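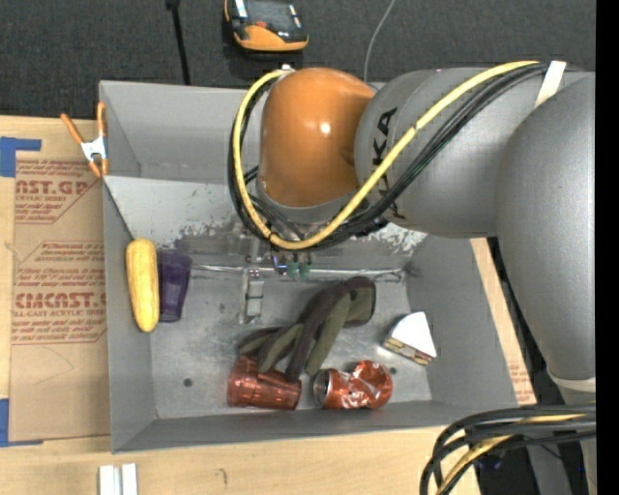
July, 11:15 at night

Spent the whole evening on the bins. I had been telling Barbara since spring that I would sort out the back room, and she has stopped replying to this particular promise, so tonight I put on the bad trousers and started.

The gray one was the worst. Whoever designed it gave it sloping sides so that everything slides to the middle and lives there forever. I went at the scuffs with the Vostari paste, which cost 15 dollars and smells like a dentist. Some of the dark flaky stuff came off on my thumbnail. The scraped patches stayed exactly as scraped as they were, only now I know each of them personally. The bottom still has smudges. I rubbed one for the length of an entire radio play and it moved slightly to the left.

Benedita called in the middle of it to ask if I was busy. I said I was polishing a bin. Long silence. Then she told me about her new kitchen, which has 288 handles or something – I wasn't listening properly, I had the phone under my chin and paste up to the wrist.

The carpet needs doing too. Charcoal was my idea, on the grounds that it wouldn't show anything. It shows lint, crumbs and every pale thread I have ever owned. The tabletop at least wiped down nicely, so I admired that for a while and had a cheese sandwich standing up.

Must buy: more paste, gloves that fit, a proper stiff brush. Must not buy: another bin. There was a set in the Somau catalog with lids and I turned the page very fast.

Back hurts. Bed.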